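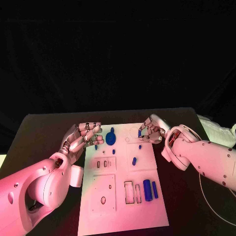

The right hand holding a small blue peg over the task board, with the left hand resting near the round knob.

Tuning the Grasp Check in Triradus So It Stops Crying Wolf

By Tahira Mirani
Updated 19 Apr 2024

If you have been running peg tasks with the stock grasp check, you have probably met the problem this page is for. The hand closes on a peg, everything looks fine to you, and the planner announces that the grasp has failed and sends the arm home again. I put up with it for most of February before I sat down with the logs (and a very large pot of tea) and worked through it properly. I hope these notes save you a few of those evenings!

You will need a working Triradus install, two-handed control already set up, and a board with pegs you can leave in place between runs. I'm assuming you've done the hand calibration. If you haven't, please go do that first, even if you did it last week, and then come back.

Step 1. Record a baseline

Open the Moltska logger and turn on fingertip position, motor current and grasp state for the hand you're tuning. Leave the other hand parked in a pose where it won't bump anything. Run your usual pick routine with the thresholds just as they are and save the whole session. My baseline had 143 picks in it, which was plenty, and a smaller set will do if your pegs are all alike.

Go through the recording afterward and mark each pick by eye as held or dropped. It's dull work, I know. Put some music on.

Step 2. Look at the current, then at the fingers

Plot the motor current for the picks you marked as held. With a thin peg pinched at the fingertips, you'll likely see a short spike and then a low, flat stretch. The stock check reads that flat stretch and decides the hand is empty. A fat cylinder keeps the current much higher, so it passes without any fuss, and that is how the trouble stays hidden if you only test with big parts.

Now lay the fingertip gap over the same plot. On a held peg the gap settles a little short of fully closed and stays there. On a dropped one it keeps shrinking. That difference is what we're going to use.

Step 3. Edit the check

In the grasp settings, find the block called hold_test and change these lines:

mode = gap_and_current
current_floor = 647
gap_source = fingertip
settle_frames = 2

The current floor is in raw counts, and 647 is what suited our hands. Yours will be different, so take the lowest flat value from your own held picks and go a touch under it. Before this I had it at 1894, copied from an old settings file, and no thin peg was ever going to get past that.

Save, then restart the control node. A reload picks up the floor but leaves the mode alone, and I lost a whole morning to that one.

Step 4. Replay before you move anything

Run the Moltska recording back through the new check with the arms powered off. Compare its answers with the marks you made in step 1. If it still rejects good picks, lower the floor in small steps. If it starts accepting dropped ones, raise settle_frames by one and try again.

Step 5. Go live, slowly

Set the arm speed to its lowest setting and keep a hand near the stop button. Start with an upright peg well clear of its neighbors, then try one that leans. Leaning pegs tend to turn a little as the fingers close, so watch the gap plot as well as the hand.

Noman Paracha pointed out that the two hands should each get their own settings file, and he's quite right. I had been sharing one between them, and the left was always a bit fussier. Copy the block, rename it for the other side, and repeat from step 1 with that hand.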